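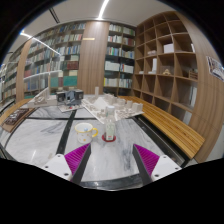
# Leave the models on the table

Most architecture offices I have visited keep their models behind glass. There is a shelf in reception, or a lit case near the elevator, and the models sit in it until the acrylic yellows. I think this is a waste of good models, and I think the better place for them is a table where people also drink coffee.

The office I have in mind is Drurska, where I rented a desk for 3 years. The big marble table there served as meeting room, lunch spot and storage. Nikola Śliwiński, who ran the place, put finished models on it and left them there. People moved them over a few inches to make room for a laptop and then moved them back. When I asked him once why he didn't get a cabinet, he said a cabinet would cost $763 and all it would do was stop people from touching things.

The usual objection is damage, and it's a fair one. White card picks up fingerprints. Small blocks come off. A full cup near a model that took weeks of cutting makes some people too nervous to sit down. Valentina Bravo, who built a good part of the models at Drurska, held this view for as long as I knew her, and she had more right to it than I do. She once re-glued the same corner of the Urodham housing model in August and then again before the leaves were down.

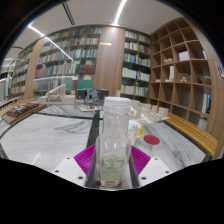

*Bottle, mug and coaster, with the models just behind.*

I still think she was wrong. A model in a case is looked at from one side, standing up, usually by a visitor waiting for someone. A model on a table gets looked at sitting down, from close to street level, by people who are supposed to be talking about something else. I noticed things about the Núñez competition model over soup that I had missed in two formal reviews. The ramp was too steep. Anyone could see it from a chair.

There is also the matter of scale. Card and foam give you nothing to compare against except other card and foam. Put a mug next to a row of blocks and you start to read the blocks as objects with a size. I don't mean that a mug tells you how tall a building is. It reminds you that the thing is small, that you are a giant looking down at it, and that the roof you've been admiring is the part almost no one will see once it's built.

Clients behave better at such a table too. In front of a glass case they say it's beautiful. With the model near their elbow they ask where the front door is, and whether the trash truck can turn around. The people from Undia spent most of an afternoon on a single question about stairs – the drawings had been in their hands for weeks by then and no one had raised it.

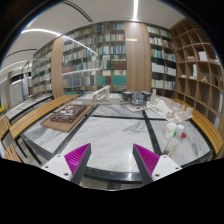

*The round table, models toward the back and open marble in front.*

It does take some rules. Use a coaster. Keep the near edge clear so there's room to put your arms down. Don't stack one base on another, even for a minute. If a piece falls off, leave it beside the model and write a note. Five models is the most I would put out at once, and fewer is better if you also need to eat.

The table matters as well. Ours had a hard top that wiped down easily, and you could walk most of the way around it. A long narrow conference table doesn't work nearly as well, because the models end up in a line down the middle like serving dishes and everyone sees only the side facing them.

Valentina now has her own practice and keeps her models in a cabinet with a lock. They're in perfect condition. I went by last winter and had to ask for the key.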